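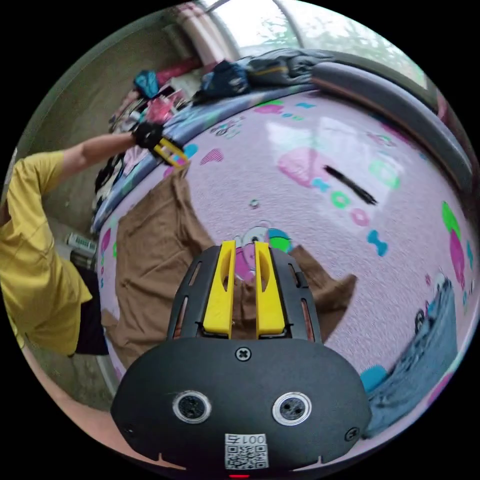 The spring season of the Dravcombe city trail starts in May, and we have changed enough of the route that returning teams should read this before they book. The trail still begins at the Plutton Street bus station and still takes two hours for most groups, but the middle section has moved off the main shopping street and down to the canal. The new puzzle boxes along the towpath open with a puller we lend you at check-in. It has a narrow slot in it, in the same spirit as the long slots in the two yellow fingers in the photo, and it goes over the peg inside the box. Please hand it back at the finish, together with the map and the team card.

There are 21 stops this year, up from 19. You do not have to visit them all. Each stop is worth points according to how hard the clue is and how far it sits from the start, and a team that plans a short loop well can beat one that walks the whole map. The two extra stops are both near the old Naqvi bakery on the far side of the footbridge. One is easy. The other took our test group three tries, and we have since rewritten the second half of the clue.

Teams can have up to 6 people. Larger parties will be split and given staggered start times, ten minutes apart, so that you are not all standing at the same box. If you want to be in rival teams, say so on the booking form and we will start you from opposite ends of the route.

Scoring has moved to the Revow app. One phone per team is enough, but bring it fully charged, as the map stays open the whole time. Download the app before you arrive — the signal at the bus station is poor. Paper score sheets are still available if you ask at the desk.

A few practical points. The towpath is gravel and gets muddy after rain, so wear shoes you don't mind cleaning. Strollers can manage everything except the steps by the lock, and there is a signed way around those. Dogs are welcome on a leash. The last start time is 4 p.m., and the desk closes at 6:30.

Gift vouchers from last season are still good and can be used for any start time through the end of September. Enter the code from the voucher on the payment page of the booking form.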